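Skip to content
Search this blog
Search

April
Posted by Declan Hartley

I have been trying to build a game-show buzzer box since roughly the end of winter. The family quiz is on a Tuesday, and last time we settled ties by slapping the table, which cost us a gravy boat and some goodwill.

The plan was cheap little plastic buttons. Chelsea Bloxham, who has opinions about switches, told me to get proper industrial ones, the kind you'd find on a machine that could take your arm off. So I did. They cost more than the rest of the project put together, and they make a wonderful clunk.

Before any drilling happens I lay everything out on brown paper. It costs next to nothing, you can scribble on it, and a dropped screw doesn't bounce quite so far. The tray is for whatever I'd otherwise lose, meaning all of it.

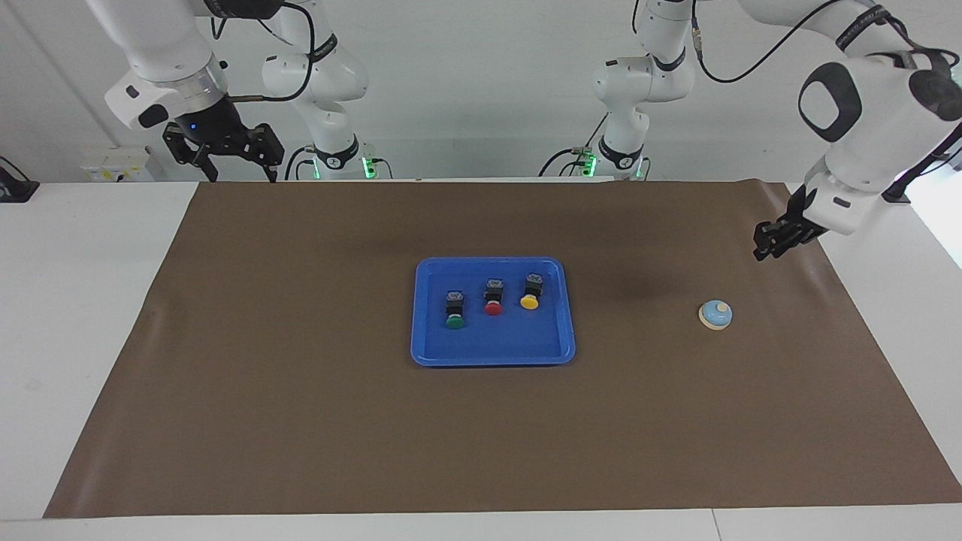

Buttons in the blue tray, and the little round one out on the paper.

The round one is still looking for a job. I'd like it to be the quizmaster's button, the one that resets everybody and stops the shouting. Chelsea thinks the quizmaster should have a key switch. Chelsea has not met my uncle, who would lose the key before the first question.

The real trouble with industrial buttons is depth. You admire the nice colored cap and forget how much switch is hanging off the back of it. My first box was 55 millimeters deep inside. I had already sanded it. It is now a box for rubber bands.
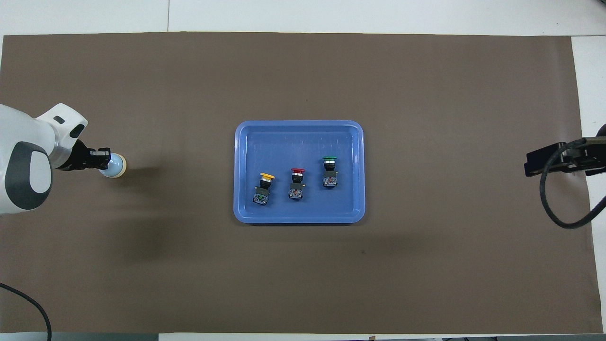 Yellow goes to my sister's team, red to the cousins, and green to whoever marries in. I expect complaints about green. There are always complaints about green, mostly from people who have been beaten to the red one.

Still to do: find a deeper box, work out where the screw terminals end up once the lid is on, and label the wires this time – I skipped that on the doorbell and it rang for 2 days. I also need a longer drill bit, or a friend with one.

The gravy boat has been glued. It leaks.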